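**Can a robot put the shopping away yet, or am I dreaming?**

Posted by leckie_lane

My mum's hands aren't what they were, and the fridge door is her daily enemy. She doesn't want a carer in just to fetch the milk, so I've been reading up on whether a machine could do it (basket on the table, open the fridge, things in, door shut). I keep finding clips of factory arms and nothing about kitchens. Is anyone working on the boring stuff? I've got £400 put by, which I suspect won't buy so much as a thumb!

Posted by Trisutness 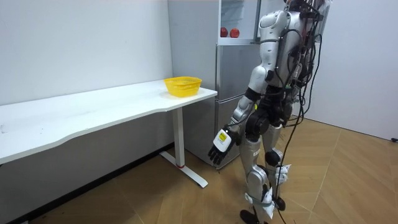

Skodovport, 9 May 2018

You're right about the thumb, sorry. Look at all the cabling down the back of that one and you'll see why it's not in the shops. Walking up to a desk with a basket on it is one job, picking the thing up without crushing it is another, and then there's the fridge, which I'd say is the worst of the lot. We pull a door without thinking. A machine has to find the edge, get a finger to it and pull in a curve while the seal hangs on. I tried it at home with a cheap kit arm and a cool box: 24 goes, and more than half ended with the box sliding across the lino.
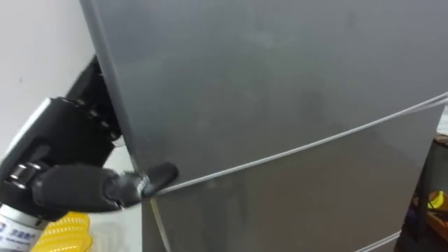

Itutier reckons all this is the wrong way round, and that you should change the fridge before you bother with hands. A loop of webbing on the door handle, or a push-to-open latch, and your mum may not need a machine at all. Mine cost £19 with the fitting. As for robots, ask again in ten years.

Posted by skod_parts

no. we've got arms at work and they only do the same box all day. get the strap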